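About Zallov 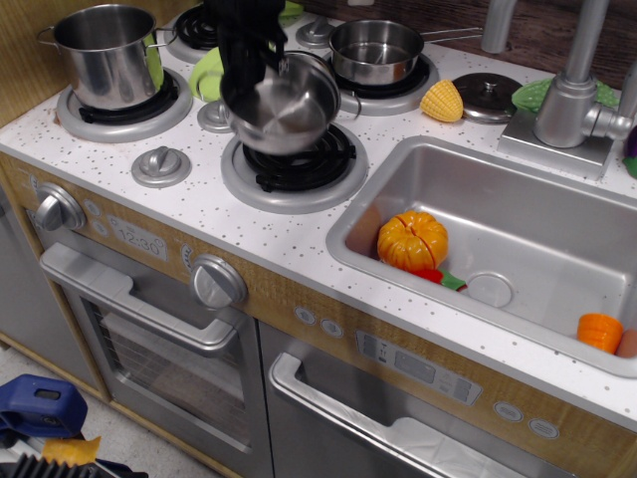 Small pans, small plates, proper dinners.

Hello, and thanks for stopping by! I started Zallov because I was fed up with food diaries that made me feel told off. I'd spent years going on and off diets, weighing my porridge, and giving the whole thing up by Saturday lunchtime. What I wanted was someone sensible to talk to about what I ate - so I retrained in nutrition and had a go at being that someone.

We work out of two rooms above the bakery in Sustby (yes, the smell comes up through the floor, and yes, I have a bun most weeks). There are four of us now, and between us we look after people who want to eat better without turning it into a second job. Some come to us with a new diagnosis and a letter from the surgery, some have just had a baby, and quite a few simply can't face another shake.

Most people start with our six-week course, Skedano. We meet once a week in the evening, talk through breakfasts, shopping and portions, and then cook something together. You won't be weighed unless you ask to be. The recipes are cheap and mostly done in one pot, and you can swap nearly anything for whatever's in your cupboard.

If groups aren't your thing, we do one-to-one chats as well, either here or over the phone. Our fruit and veg comes from Benmoussa, the greengrocer on the corner, who also puts up with us dragging a whole class round the shop every June to talk about what's in season.

Our recipe newsletter goes out to 3967 people, which still makes me a bit giddy, as the first one went to my mum and my dentist. It's free, and you can join from the bottom of any page. Or just ring the bell and come up - the kettle's usually on.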